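Subject: Re: [open-day] Short report from the visit at Sokemura

Hello all,

the list of Amia members who could not come asked me for some notes, so I write them while I still remember.

> Did they let visitors try the grippers, or was it only watching?
> And is it the same marker setup as at Jelico?

We were allowed to try in the afternoon, after the demonstration. First we watched how one worker handles a coat rack with two hand-held grippers. Each gripper has a white cube with black marker patterns. 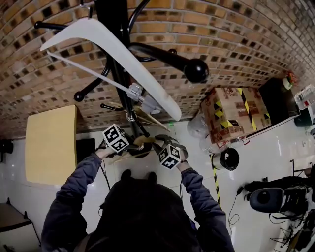
Work on the coat rack, both grippers near the base.

About Jelico: the principle is the same, but I did not see their newest version, so please do not quote me. The Sokemura people told us that they want 2,000 recordings before summer and that they have 300 now. A recording with a long pause is thrown away, and this surprised me, as I make many pauses.

The second task was with cardboard. It looks easier than the coat rack, but for me it was harder. A flat sheet bends when you press too much, and then it turns to a side where you do not want it.

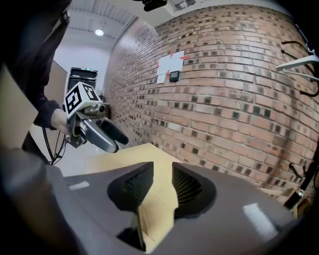

I needed 9 attempts until my sheet stayed straight, and my wrist was tired after that. Please take breaks if you go there. The fingers close softly, so you do not feel well how strong you hold.

The Mwaipopo group asked if they can come in April. Sokemura agrees, but wants the list of names before. The slides have 99 pages, too big for this list, so write to me directly and I will send you a link.

Best regards from the train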